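Visit report: the card-handling cell at Clodico

In October we spent a morning at the Clodico demonstration floor, where Nivitz and Clemedia have been running a single robot cell that sorts and stores hotel key cards. Our interest was narrow. We wanted to see how one cell is set up and who keeps it going, and we asked to skip the product talk.

The cell

The robot has arms with jointed, five-fingered hands. It works at two stations, a desk with a cardboard compartment box and a plywood shelf divided into small cells. The cards say HOTEL in large white letters over a picture of autumn branches. There are 126 in a full set.

The shelf is the harder station. The cards are light and the dividers stand close to one another, so a fingertip that comes in slightly off line will push a card sideways. The wrist camera gives the closest view of the fingers and the shelf, and the staff check it before they change any stored position.
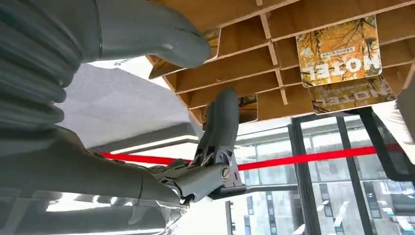
Setup at the desk

The desk station is ordinary office furniture, two light wood tops pushed together. A laptop sits behind the box for the operator, and power comes from a strip on the left-hand top. We were told that setup starts with the box. Its position is taught again whenever someone moves it, and that takes 9 minutes if all goes well. The operator starts with a corner cell, brings the hand in above it, stores the point, then does the same at the opposite corner. The software works out the rest.

A red barrier keeps visitors back. The operator sits inside it, on the far side of the desk from the robot, and hands over items or clears the box as needed.
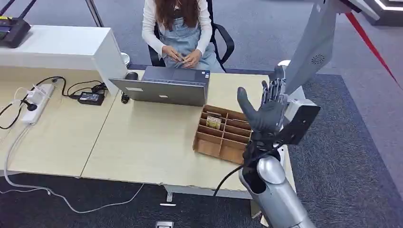

The desk station, with the operator seated across from the gloved hand.

Looking after the hand

Most of the upkeep goes into the hands. The dark covering on the palm and fingers is treated as a wear part, and the crew keeps 4 spares in a drawer. When grip gets poor they look at the covering first, then at the finger joints. The screws at the pivots are checked at the start of each day with a small driver.

The one real repair since the cell was installed was a finger that stopped closing all the way. The cause was a loose linkage screw. It took 2 hours to fix - most of that was getting the covering off and back on without tearing it.

Cables were the other complaint. An earlier layout had the power leads crossing in front of the box, and the arm caught one during a test. The strip has been on the left ever since.

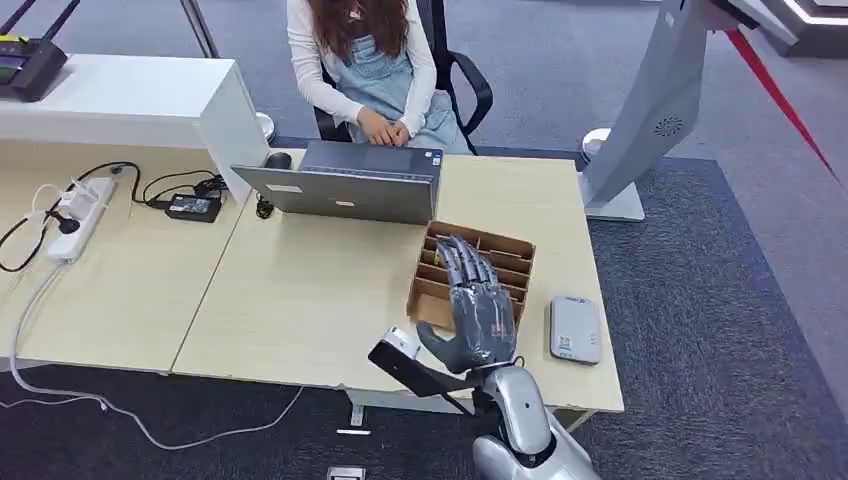 We asked what happens after a restart. The arm goes to a raised position and waits there until the operator confirms the box on the laptop. Nothing moves toward the desk before that. If the box has shifted, the corner points are taught over again.

The Menzies site is due to get a second cell of the same kind. The crew there has asked for a fixed tray in place of the cardboard box, which would cut out most of the reteaching. Clodico plans to stay with cardboard for now, as the boxes are cheap and the cell sizes can be changed by swapping the dividers. We left shortly before noon and have asked for a copy of the daily check sheet.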